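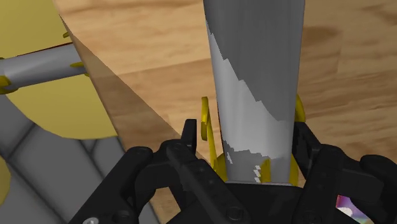 Drainage first, houses second: the engineering lead at Mukthorpe on building a new district from the ground down

Tuesday, February 4, 2020

The first phase of Mukthorpe, the planned settlement on the former airfield east of the ring road, has outline consent for 900 homes. Detailed approval has been given for 700 of them. The developer, Kandus, has let the main infrastructure contract, and the drainage and road works are under way ahead of any house building.

We spoke to the company's head of infrastructure engineering at the site office. The conversation covered surface water, adoption of roads, the heat network and the order in which the work will be done. Kandus asked that its staff be identified by post only.

The site is flat, with a fall of less than a metre over most of its length, and the subsoil is a stiff clay. Both facts governed the layout.

"People assume the masterplan starts with the streets," the engineer said. "Ours started with a contour survey and a set of infiltration tests. The tests told us that soakaways would be of no use on most of the land. Once you know that, you know that the water has to be held somewhere on the surface and let out slowly, and you know how much land that takes. The streets were drawn in the space that was left."

Surface water will be carried in open swales beside the main roads to a chain of basins along the southern boundary. The basins discharge through flow controls to the existing brook. The permitted rate was agreed with the drainage authority before the planning application was submitted, and is fixed at the rate for the undeveloped field.

Asked why the basins had not been put underground, which would have released land for building, the engineer gave maintenance as the main reason.

"A buried tank is a good answer on a tight site. You can't see into it, though, and it silts up at the inlet first. An open basin you can inspect from the footpath. You can see if the outlet has blocked, and a contractor with a small excavator can clear it in a morning. Over sixty years the cost of the land is the smaller item. We ran the figures both ways and I was surprised by how far apart they were."

The flat ground has also affected the foul sewers. A gravity sewer needs a minimum gradient to keep itself clean, and on a level site it soon becomes very deep. Mukthorpe will have two pumping stations, one at the centre of the site and one near the brook.

"We tried to do it with one. The incoming pipe would have been more than seven metres down in wet clay, and nobody wants to dig that or repair it. Two stations cost more to run, and each has to be kept a set distance from the nearest house. That distance took out several plots. The sales side was not pleased, but the depth was the deciding factor."

Each station has duty and standby pumps, storage for a power failure and a telemetry link. Both are being built to the water company's adoptable standard and will be handed over after a maintenance period.

Adoption was a subject the engineer returned to several times. On many recent estates the roads and open spaces have stayed in private hands, and residents pay an annual charge for their upkeep. Kandus intends to offer all of the through roads and most of the side streets to the county.

"It is a matter of specification and of paperwork. The specification we can meet. We use the county's own construction depths and the county's own kerbs, and we pay for its inspector to visit. The paperwork is slower. At our last scheme, Arboleda, the roads were finished to the final surface and it still took a long time to get the agreement signed, for the most part over street lighting. The columns we had bought were not on the approved list. They were perfectly sound columns. So this time we had the list before we ordered."

Some private areas will remain. Parking courts, shared driveways and the basins themselves will pass to a management company in which each household holds a share. The estimated charge will be printed on the reservation form.

"I would like the figure to be boring. It should cover grass, litter, silt and a reserve for replacing the flow controls. If it starts paying for uniforms and a reception desk, something has gone wrong."

Arboleda, which is smaller and lies on sloping ground, was completed in phases and is often used by the company as a comparison. The engineer was frank about what had been changed as a result.

"The service corridors were too narrow. We had water, electricity, telecoms and the heat pipes all under a two-metre footway, and on paper they fitted. In practice every crew that came after the first had to hand dig. One of the telecoms ducts was struck three times. At Mukthorpe the footway on one side of each main street is three metres wide, and the heat pipes have their own strip under the verge. It looks generous on the drawing. People will think we did it for the pushchairs."

The heat network is the least conventional part of the scheme. There will be no gas supply. Homes in the first phase will be served by an energy centre with large air source heat pumps and thermal stores, supplied by Zulach under a design and operate contract. The flow temperature will be lower than is usual in older networks, and radiators have been sized to suit.

Residents of such networks elsewhere have complained of high bills and poor response to faults, and of having no other supplier to turn to. We put this to the engineer.

"Those complaints are fair in a lot of cases. Two things cause most of the trouble, in my opinion. The first is heat loss from the pipework, when it has been insulated to the minimum and the customer pays for the loss. The second is a contract in which the operator has no reason to hurry. On the first, we have gone up one insulation series on all the buried mains and two on the risers in the apartment blocks. On the second, there is a payment to each household for every day without heat, and it comes out of the operator's fee. Whether it is large enough to matter, we will find out in the first cold winter."

The target set in the contract is for 86 per cent of the heat leaving the energy centre to reach the homes, averaged over a full year. The engineer described it as demanding for houses, where pipe runs are long, and easier for apartments. The result will be published each February.

A second question concerned electrical capacity. With heat pumps at the energy centre and a charging point for every house with its own parking space, the scheme needs a new primary substation. Its site is reserved next to the northern entrance.

"The substation is the item that could stop us. It isn't a difficult building. The transformer has a long lead time and the cable route crosses land that belongs to other people. Until it is energised we are on a temporary supply that will support the first 3 parcels and no more. That is written into the programme. If the date slips, the fourth parcel slips with it, and I would sooner say so now."

The order of work is set out as follows. The southern basins and the outfall come first, so that run-off from the construction area can be held and settled before it reaches the brook. The main street follows, to base course level only, with all of its services. House building begins from the eastern end and moves west. The final road surface is laid when heavy traffic has left each section.

The local centre, with a small food shop and a surgery, is due before the halfway point. The school site will be handed to the education authority fully serviced, but the timing of the building is for the authority to decide.

"We can bring a road, a water main and a power supply to the gate. I can tell you the date for those. I can't tell you when the doors open, and our sales staff have been told not to either."

There has been some concern in the neighbouring village about construction lorries. The haul road enters from the ring road and does not connect to the village lane at any stage. A gate on the lane will be kept for emergency vehicles and, later, for cyclists. Wheel washing is in place at the exit, and the water is recycled through a settlement tank.

We asked whether the old runway had been of any value. Most of it has been broken out and crushed on site for use under the haul road and the footways.

"It was better concrete than we expected, and thicker. The crusher was here for longer than planned. There was also a network of old clay land drains that did not appear on any record, and we are still finding those. Each one has to be traced and either connected or sealed. You can't leave a live drain running under someone's kitchen. We log the position, take a level at both ends and move on to the next."

Trial holes for the centre pumping station were open on the day of our visit. The sheet piles are expected on site once the water company has approved the final drawings, which were with it for a second round of comments.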